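Fulisen 6 desktop sampler

Back in stock, second batch. 144 units, then no more till December.

What it is: small sampler for chopping records, field recordings, whatever you've got. Six stereo tracks, 43 seconds of sampling per pad at full rate, longer if you drop to lo-fi. Sequencer is the same as the old Ulano one, with swing per track now (finally).

Comes with 1,504 one-shots on the card. All recorded in house by Dima Semaan and Benjie Tolentino, all cleared, use them on releases, no credit needed. Loops NOT included, get the Hourani pack for those.

In the box
Sampler, card, USB-C cable, printed quick start. No power brick. Any decent phone charger works.

Known issues
Time stretch clicks on very short slices. Fix coming in next firmware.
MIDI out is TRS type A only, check your adaptor befor ordering.
Resample button is stiff on first few units, loosens up.

Shipping
Orders in by 2 pm go out same day. Returns ok if unregistered. Questions go to Hanan at the shop, email is quicker then phone.

Reviews 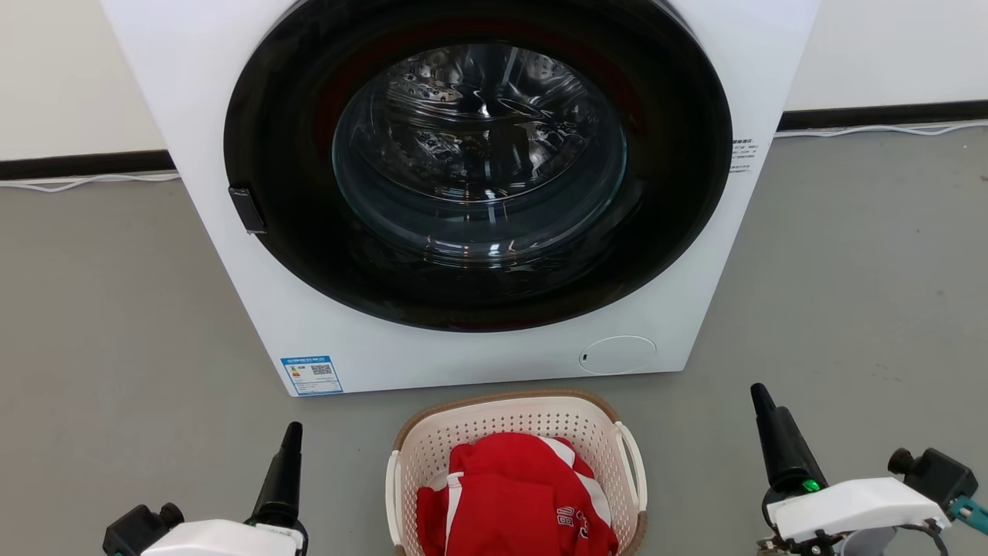 Sumathi Joseph: Swing per track sold me. Wish the pads were a bit bigger, and the clicks on short slices are annoying if you do a lot of drums, but I've finished more beats on it in a month than I did all last year.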